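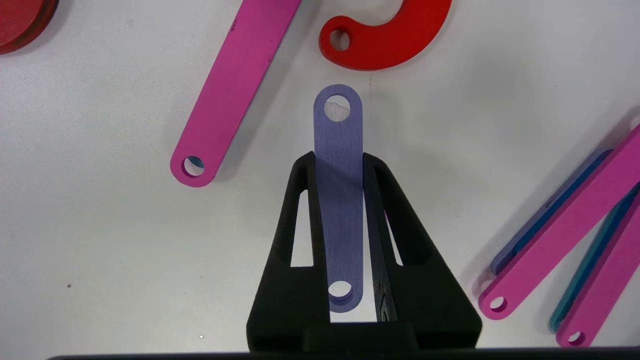
Kaede Sasaki wrote to me that I was being unfair to the ten-minute tidy, and that if I'd only stuck with it past the first month I would have seen the point. Fair enough. I did stick with it, for 37 evenings, and I'm still not sold.

For anyone who missed the last post, the ten-minute tidy is the idea that you set a timer every night, put things away until it rings, and never have to clean on a weekend again. The version I followed came from an app called Skomon, which a few of you recommended in the comments. It costs 7 dollars a month and it plays a little chime.

My first problem is the arithmetic. Ten minutes a night is over an hour a week. I used to spend an hour on Friday after work and get the same rooms to the same state, with the radio on, and then I was done. Skomon tells me I have "saved" time. Compared to what? I went looking through the help pages and found a number, 704 hours over a lifetime, with no word on how they got it. Whose lifetime? How messy are these people?

My second problem is that ten minutes is exactly the wrong length for anything that matters. It's long enough to move the mail from the counter to the desk. It's too short to open the mail. By the end of May my counters looked great and my desk looked like the back room of a post office. The closet was worse. I'd been putting things "away" in there for weeks, and away had come to mean behind the ironing board.

Kaede's answer to this is that you're supposed to rotate zones, so the desk gets its turn. I tried that too. The desk came up on a Tuesday, I got through four envelopes, one of them was from the insurance company, and I spent the rest of my ten minutes on hold. The chime went off while I was still listening to the music.

I will give it this much: the kitchen sink was empty every morning, and I liked that more than I expected to. I've kept that part. But washing the dishes at night is something my grandmother did without a subscription.

A couple of readers asked about the Brasine method, the one where you own 1,000 things and no more. I have doubts there too, mainly about what counts as a thing. Is a box of screws one? Is a deck of cards? I read the first two chapters standing up in a store and couldn't find out. If somebody has the book and can tell me what it says about screws, the comments are open.

I canceled Skomon last night. It asked me if I was sure, twice.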